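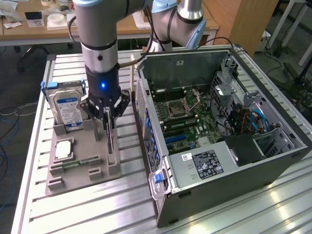
My old desktop has started making a clicking noise when I open the folder with our family photos, and it sometimes takes a minute or two to show anything. The computer still starts and I can use the internet. It has one big drive inside, the usual 3.5-inch sort that stands upright in a caddy with a blue tab and has a white and blue label on it. The photos go back to when my children were small and I have no proper copy of them. Windows says there is 575 GB in use, though a lot of that must be programs and films. What should I do first, and is it worth taking it to a shop? There is one in town called Wynne that does repairs but I have never used them.

Posted by Oldenreader

Mared Foulkes
Stop using the computer for anything else until the photos are off it. Clicking and slow folders together usually mean the drive is wearing out, and it may last for months or it may go tonight.

Buy an external drive with plenty of room, plug it in and copy the photos across by hand. Don't run a backup program that tries to read the whole disk, and leave the films and programs for later. Go one folder at a time, starting with the ones you would miss most. If a folder sticks, cancel it, make a note of the name and move on to the next. You can go back to the bad ones at the end.
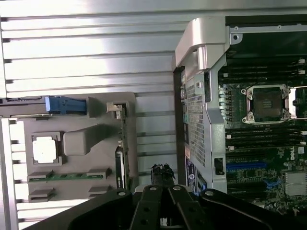 Don't run a disk check or a defrag before you have your copies. Both of them work the drive hard, and a check can move or cut off damaged files when it tries to mend them.

When I did this for my mother I had 30 folders to move and got 29 of them without trouble. The last one needed three attempts and a few pictures in it came out half grey. I let the computer cool down between attempts – I can't say if that helped.

Once the photos are on the external drive, open a few from each folder to see that they are whole. Then make another copy somewhere else. A second drive kept at a relative's house is fine, or an online account if your connection is quick enough.

Oldenreader
Thank you, I have ordered a drive. Should I leave the computer switched on until it comes, or turn it off?

Mared Foulkes
Off. Then start it once and do the copying in one go if you can.

Rhun Kneath
Agree with most of that. I would add that if the drive stops showing up at all, leave it alone and ask for a price from a recovery firm. An ordinary repair shop may only have the same programs you can download yourself. Ask them before you hand it over whether they charge when nothing is recovered.

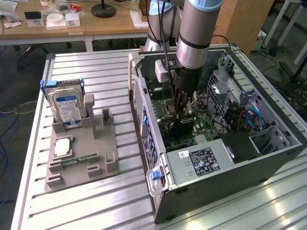
Also check your old phones and memory cards, and any CDs in a drawer. I lost a drive in March and found some 2 years of pictures on a card I had forgotten. And don't put the freezer trick to use, whatever your brother-in-law says. Water gets in as it warms up.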